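Tindoteck compares two hand-held grippers on cloth work

Feb 21, 2022 – Tindoteck has started a side-by-side trial of two hand-held gripper designs for work with fabric, the company said. The trial covers picking up, folding and spreading soft items, a job its engineers describe as harder to get right than boxes or bottles.

The grippers are worn in pairs, left and right, and operators use them to carry out ordinary household tasks. Recordings from the sessions are then used to set up the controllers on the company's robot arms.

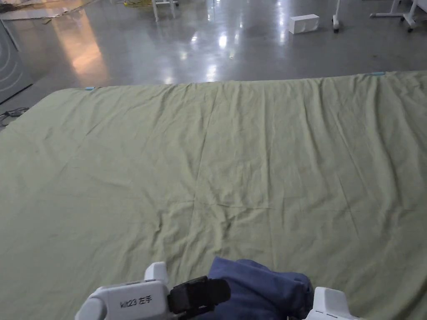 The older design, called Akus, closes faster. The newer one, Iluten, has a softer jaw and gives a steadier reading of how far it is open. Each operator works with both for the same set of tasks, and the order is switched from one session to the next.

"With cloth you mostly lose time at the first pinch," said Elīna Kazlauskienė, who runs the trial. "The jaw either takes one layer or it takes three, and the operator has to let go and start over."

The plan calls for 506 recordings, split evenly between the designs. So far 245 have been made, and 67 of those will be repeated after a fault was found in the way the jaw opening was logged. Justinas Ots, who looks after the controllers, said the fault was in the software and did not affect the grippers themselves.

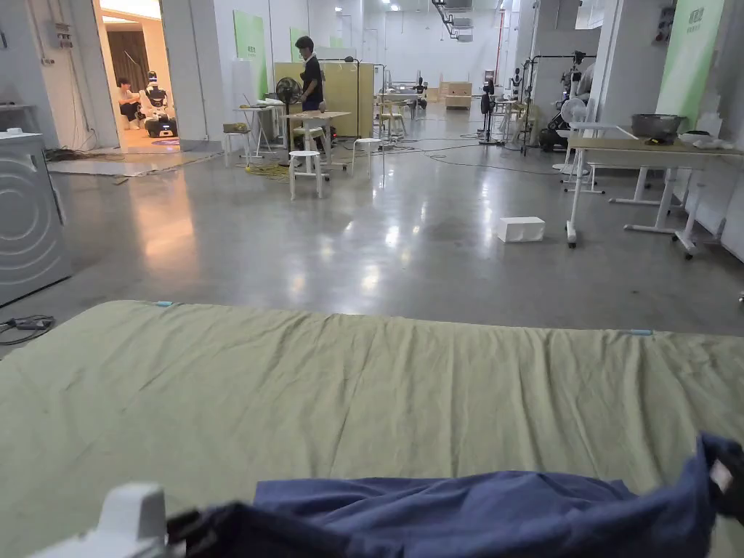

The trial area, with a navy-blue cloth on the green cover in the foreground.

Operators have also been asked to rate comfort. Early comments favor Iluten for short tasks, but some said the weight sits too far forward – a complaint Tõnu Zariņš, the designer, plans to deal with in the next version.

Tindoteck expects to finish recording by October and will then choose one design for its partner Grīnberga. Wrist cameras will be compared separately.

© 2022 Tindoteck. All rights reserved. | Contact | Back to top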